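News > Space > Press Releases

Print | E-mail

Ellgate to Build Satellite Ground Station at Barroso

Ellgate has signed an agreement with Jurkine to build a satellite ground station at Barroso, and work on the site begins in March!

The station will have two large dish antennas and will pick up signals from small satellites as they pass over the poles. It will be the seventh station in the Ellgate network and the first one built from the ground up with Jurkine, which will supply the receivers and run the night shift. 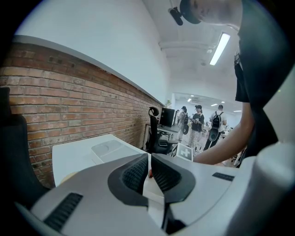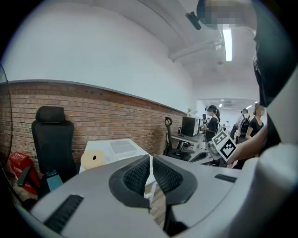
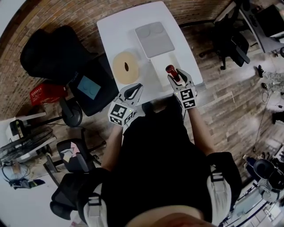

Hand-held grippers at a work table.

"We've wanted a station at Barroso for years," said Benito Zabala, head of ground systems at Ellgate. "The horizon is low on every side, the radio noise is tiny, and the people in town have been wonderful to us – we can't wait to get the first dish pointed at the sky."

Once both antennas are running, the station will handle 400 satellite passes a week. Operators who fly weather and crop-watching satellites will get their pictures down sooner, often on the same orbit they were taken.

The agreement runs for 16 years. Ellgate will also open a small viewing room next to the control building, where school groups can come and listen in on a live pass.

Operators can ask for test time now through the Ellgate ground systems desk.

12 shares | 0 comments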